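The Ferry Office

Odair Marinho sold tickets for the Niskanen ferry from a booth at the end of the pier. The crossing to Vinari took fifty minutes. He had never made it.

In March the company sent a letter saying the booth would close. Tickets would be sold on board. He read it standing up, put it in the drawer with the rubber bands, and sold a return to a woman with a dog.

"Does the dog pay?" she asked.

"No."

"He's heavy."

"He still doesn't pay."

At noon he locked the window and ate his sandwich on the bench. The boat was in. Piltetti, the mate, came down the ramp and sat next to him.

"You got the letter," Piltetti said.

"I got it."

"They'll want me to do the tickets. I can't make change."

"You'll learn."

Piltetti looked at his hands. He had a cousin in Vinari who rented rooms over a bakery, he said, and the rooms were clean. Odair said he didn't need a room. Piltetti said he was only mentioning it.

The last ticket on the roll that afternoon was number 3070. Odair tore it off and saw that the new roll had not been delivered. He called the office and let it ring. Then he wrote 593 cents short on the day sheet, crossed that out, and wrote it properly as $5.93. He put in six dollars of his own and took back seven cents.

The five o'clock boat sounded its horn. He turned off the heater, pulled down the shutter, and walked up the ramp with ticket 3070 in his coat.

Piltetti held out his hand for it.

"This is a single," he said.

"I know what it is."

Piltetti tore it in half and gave him back the smaller piece. Odair found a seat by the window on the left side, where the booth would be in view for the first part of the trip, and then he moved to the other side.

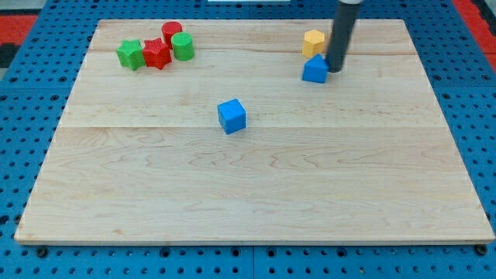
The Rooms Over the Bakery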